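Meet Clostolico, the Robot Arm You Teach by Hand

By Gráinne Nic Giolla

Have you ever tried to explain to somebody how to tie a shoelace, using only words? It's really hard! It's much easier to hold the laces together and go through it slowly. Clostolico learns in a similar way, and that's why I've been so keen to write about it.

Clostolico is a robot arm kit made by a small company called Duan. Schools and libraries can borrow one for a whole term, and the library in Plelirstead had one set up on a bench by the window when I went to visit in August. The kit comes in a box with 387 parts, and most of them are screws. (Keep a saucer handy. Screws love to roll under things.)

What is a robot arm, anyway?

Your own arm bends at the shoulder, the elbow and the wrist. Those bendy places are called joints. A robot arm has joints too, and inside each one is a motor that can turn a little bit at a time. At the end, where your hand would be, there is a gripper. The Clostolico gripper squeezes things between its fingers, a bit like you picking up a pea with your finger and thumb.

How does it learn?

First, a person guides the arm through a job. Say the job is moving a block from one spot to another. You steer the arm over, close the gripper, lift, move across and let go. While you do that, the computer remembers where every joint was and what the camera saw. Then you put the block somewhere slightly different and do it again. And again! The handbook suggests up to 200 goes for one job, which sounds like a lot, but with a whole class taking turns it gets done faster than you'd think.

After that, the computer looks for the pattern in all those goes. When it's finished, the arm has a try by itself. Sometimes it does beautifully. Sometimes it grabs a handful of air and everybody giggles, and then you add more practice goes and see if it gets better.

Why practise in a play kitchen?

Kitchens are full of different shapes and colours. A carrot is long and pointy, a block has flat sides and a pot is round and shiny. A robot has to hold each of them in its own way. Toy food is handy too, as it never goes mushy!
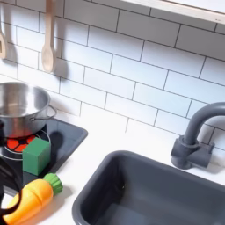
A green block on the stovetop, a toy carrot on the counter.

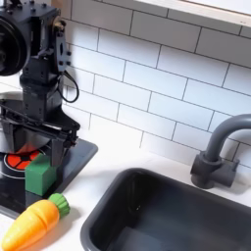 Can I use Clostolico if I've never done any coding?

You can start with no coding at all, as the first 13 activities in the handbook only ask you to guide the arm and press the record button. The coding pages come later, and you'll need a grown-up nearby whenever the arm is switched on. Duan says the kit suits groups of 4 children, so find three friends and decide who gets the first turn.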